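Kitchen assemblers wanted — Nenon Sandwich Counter

Nenon is a small sandwich kitchen with a lunch counter in the front and a preparation room in the back. We are searching for two persons who like to work with their hands and who do not become bored when the same sandwich must be made well many times. The work begins in March. Experience in a restaurant is welcome but not necessary. We will teach you our way of stacking, and you will probably need a couple of weeks before it feels natural.

The position is part-time, five shifts a week, mornings only. You will work mostly at the assembly table with Felicidad Soriano. Our most ordered item is the Badik, a burger with lettuce, tomato, purple cabbage and a dark slice of smoked beef. In the last year we sold 3142 of them over the counter, and the second one on the list, the Ambrosio, was far behind with 1320. 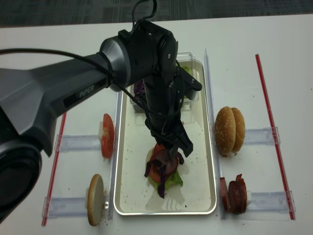 Nenon Counter Notes, No. 553

What the work consists of

You wash and dry the lettuce, slice tomatoes, shred purple cabbage and put everything in the clear holders before the counter opens. After this you build the orders on the metal tray. The lettuce goes first and must make a soft base, with the ruffled side outward. The tomato is laid on the lettuce, then the cabbage. We do not mind if some strands of cabbage hang over the side, our guests like to see it. The meat comes when the rest is in place, and it should be pressed lightly, so the stack stays together when it is carried.

You also refill the cabbage container, wipe the crumbs from the tray between orders and write in the book what is finished and what must be bought. At the end of the shift the table is cleaned completely, also the acrylic dividers, which catch more juice than one would think. Deliveries from Drudinis come early in the morning, and one person from the team receives them and checks the tomatoes. Soft ones go to the soup.

What we ask from you

You can stand for four hours with a short pause. You wash your hands without being reminded. You can read an order slip in English and ask when something is not clear — we prefer ten questions to one wrong burger. A food handler card is required, but if you do not have it yet, we pay for the course. Please tell us about allergies, especially to mustard or sesame, because we use both every day.

The cabbage is the difficult part

Most new colleagues learn the lettuce and the tomato in the first morning. The cabbage takes longer. One leaf is thick near the stem and almost like paper at the edge, and a folded strip of it on a round slice of tomato wants to slide away. You must place it across the middle, hold it a moment and let it go without pulling.

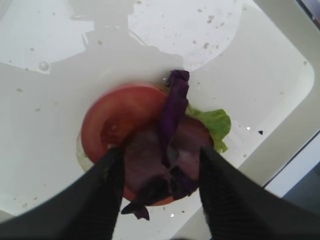
Arnel Policarpio remarked that in his first week he cut the cabbage too wide and every second stack leaned to one side, and that he would advise any beginner to cut it narrow and let it rest with a little salt before using it. Felicidad does not agree about the salt. You will hear both opinions during your training and may choose, but please cut it narrow.

What we offer

Paid training from the first hour. A meal in each shift, and one to take home. Apron and cap are given and washed by us, shoes you bring yourself. The schedule is made two weeks before, and we try to respect school hours and other jobs. Tips are divided equally between the counter and the preparation room.

How to apply

Write a short letter, half a page is enough, to Pacita Dimaculangan at the Nenon office, or leave it at the counter in a closed envelope with her name. Say which mornings are possible for you and from which date in March you can start. A photo is not needed. Letters should arrive before the end of the month. Those we invite will come for a trial morning, paid like a normal shift, where you make lunch together with us.

Posted 2022-02-01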